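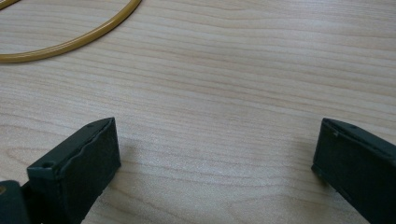

## 4. Comparing the two finger sets

**Figure 3.** View from the camera on the hand-held gripper, with the fingers open over the bench top and nothing between them. Part of a coil of golden-tan cable or tubing lies at upper left.

I'll start with the view in Figure 3, because I spent more time staring at it than at anything else in this project. Every trial began with an open-gripper view much like it, and most of my arguments with Takumi Okabe were over how much of the picture the fingers ought to be allowed to eat up. He wanted them smaller. I wanted them right where they were, since a policy that can't see its own fingertips has to guess at the last bit of the reach (and ours guessed badly in the pilot, as I'll get to).

### 4.1 What we compared

We had two sets of fingers for the same hand-held body. The Pollitz set is wide and boxy, with a squared-off tip. The Kobori set is narrower and tapers toward the end, and it weighs a fair bit less in the hand. Both bolt on with the same screws, so swapping them over took a few minutes once we'd stopped losing the screws. I kept the camera, the lens and the mount the same for both, and I didn't touch the exposure settings after the first afternoon.

Caroline Shemweta and I did all the recording by hand. We collected 1778 demonstrations in total, and 1088 of those were with the Pollitz fingers. The split isn't even, I know. The Kobori set came in late from the print shop and we'd already got going by then, and I wasn't about to throw out good recordings to make the table look tidier. For training we drew the same number of demonstrations from each set, so the imbalance doesn't carry through to the results in Section 5.

### 4.2 The view problem

With the Pollitz fingers open, the gap between the tips spans something like half the width of the picture, as Figure 3 shows. The fingers fill both lower corners and reach up to the middle or thereabouts. That's a lot of dark plastic or rubber sitting in front of the lens! My first worry was that we'd lose small objects behind it during the approach, and we did lose a few, mostly washers and the flat end of the spoon. But the fingers are very dark and our bench is very pale, so the edges were dead easy to pick out. We ran a plain threshold to find the tips before we tried anything clever, and we never did replace it with anything clever.

The Kobori fingers were another story. They leave much more of the bench visible, and Takumi was quite right that the objects showed up earlier in the reach. The trouble was that they're printed in a light grey, and against the wood grain the tips more or less melted away. The threshold was hopeless. We painted one pair black in December of the pilot year and that helped, though the paint rubbed off at the tips after a few sessions and we had to keep touching it up (Caroline's sleeves have never recovered).

Wood grain turned out to be its own nuisance, by the way. The bands run mostly side to side from where the camera sits, and the tracker liked to lock on to them when we moved the gripper sideways. I tried covering the bench with a grey cloth for one session. Tracking got better, but the cloth bunched up every time we grabbed something flat, so off it came again.

### 4.3 Calibrating the opening

Before each session we recorded the gripper fully open, then fully closed, then open again, always above a bare patch of bench. I used these clips to turn the pixel distance between the tips into an opening width. The Goltska controller reports a width too, but only once the fingers are on the arm, and I wanted one measure that worked in both places. We set the controller to 70 per cent of its rated closing force and left it there for both finger sets.

Cables and other bits were allowed to stay in the background as long as they kept out of the space between the fingers. I did think about clearing everything away and Caroline talked me out of it. Her view was that the arm's bench at Pukorska is messier than ours, and a policy raised on a spotless bench would be in for a rude shock over there. I came around to this after the pilot, where a policy trained on tidy recordings kept drifting toward the power lead.

We capped training at 1000 demonstrations per finger set in the plan, but the Kobori set fell short of that, so both runs used the smaller Kobori total of 690. The held-out objects were the same for both, and whoever was scoring the arm trials wasn't told which policy was loaded. They could of course see which fingers were bolted on, so I wouldn't call the scoring blind.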